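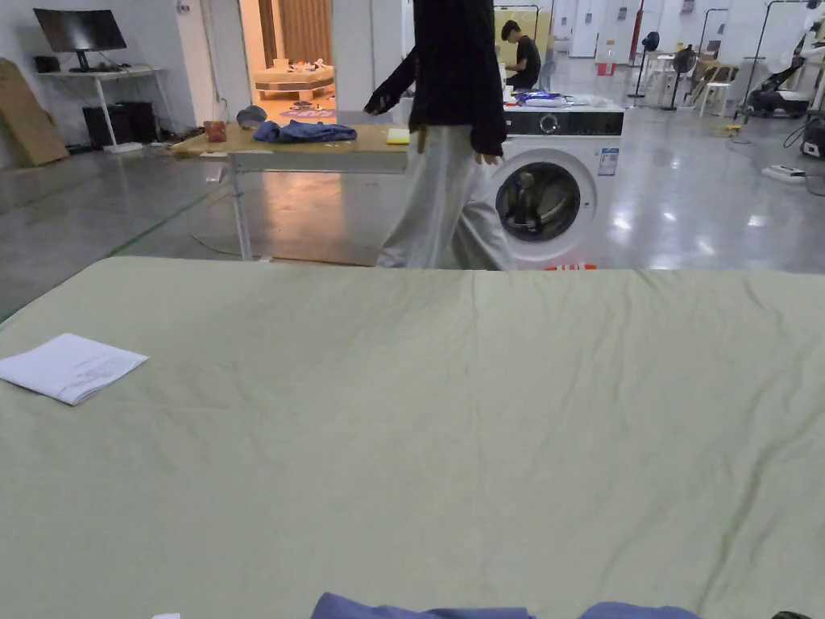
The table, the washer and everything parked behind them. Most of this was never on an equipment list.

Opinion / Automation Budgets
3 min read

Every July the same spreadsheet goes round. Robot on line one, big number. Everything else squashed into a row called "misc." I have argued against that row at two companies now, and I'm going to argue against it again.

Misc is the project. When we planned the laundry work at Mansilla, the arm got weeks of meetings. Tables got an email. Nobody priced the floor space, the power strips, the chairs, a washing machine that somebody has to get up a ramp. Then the first quote came back for the small stuff and it was 2000 over. For small stuff!

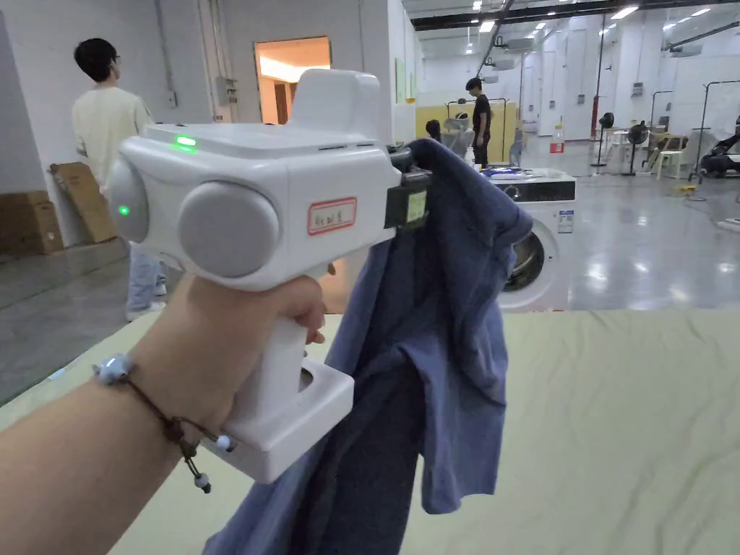 Handheld gripper with a garment in the jaw, washer behind.

So buy the hand tools first. Handheld grippers, a decent table, a pile of ordinary clothes. Get people folding with them before you sign for an arm. You learn how wide your jaws need to open, how high the table should be, and how fast a person gets tired of holding the thing. Cheap lessons. A Femoveck arm on a two year lease is a expensive way to find out your table is too low.

And count hours, please. We budgeted 60 hours of operator time and used almost 80, and that was with good operators. Hours never make it onto the equipment sheet -- they sit in somebody else's budget, so the sheet looks great and the other department hates you.
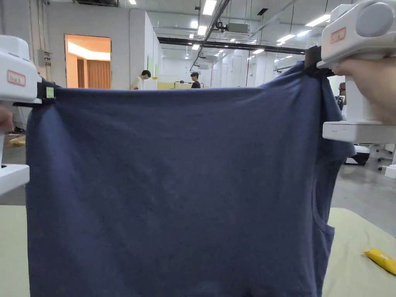
Two grippers, one T-shirt, held sideways.

Cloth is where plans go wrong. A box has corners and they stay put. A T-shirt can come at you from any side, and whatever you specced for boxes will need a second look. Vendors will show you a towel. Ask for a shirt. Ask for the dark one, then ask what the spare jaws cost. Ours were 736 a set from Brivport and teh lead time was worse than the price.

I'd put a third of the money into everything that isn't the robot. Finance will push back. Let them -- then hand them last year's misc row, itemized, and ask which lines they would of cut.

Related
Leasing vs. buying: what Fleneck got wrong
Spare parts belong in year one
How big is a work cell, really?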